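Chapter 2
Friction and Contact

2.1 Introduction

When two solid surfaces are pressed together, each resists sliding over the other. The resisting force is called friction. It acts along the surface of contact and opposes the motion, or the motion that would occur if friction were absent.

Static friction acts between surfaces at rest relative to each other. It has no fixed value: it grows to match the applied force until a limit is reached. Past that limit the surfaces slide, and kinetic friction takes over. For most dry materials the kinetic value is the lower of the two.

The limit is written F = μN, where N is the normal force and μ is the coefficient of static friction. A crate that presses on a level floor with a normal force of 1,325 N and begins to slide at 685 N has a coefficient of 0.52. The coefficient belongs to the pair of surfaces. It cannot be assigned to one material alone.

Section 2.4 follows the treatment of Khamphan and Wattanapong and extends it to inclined planes. Readers who have completed the Undale problem set may skip to Section 2.5.

Friction also sets the grip needed to lift an object between fingers. The normal force at each fingertip must be large enough that the friction it allows can support the weight.

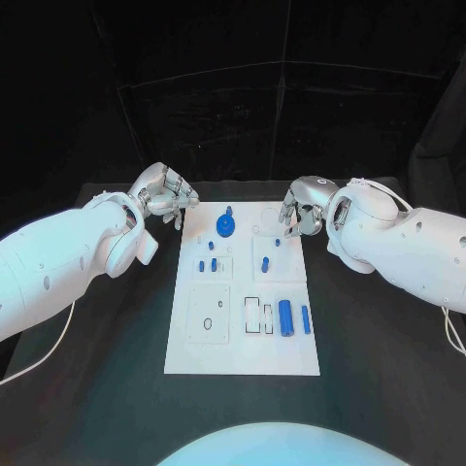

2.2 Normal Force

The normal force acts at right angles to the surface of contact. On a level floor, with no other vertical load, it equals the weight of the body.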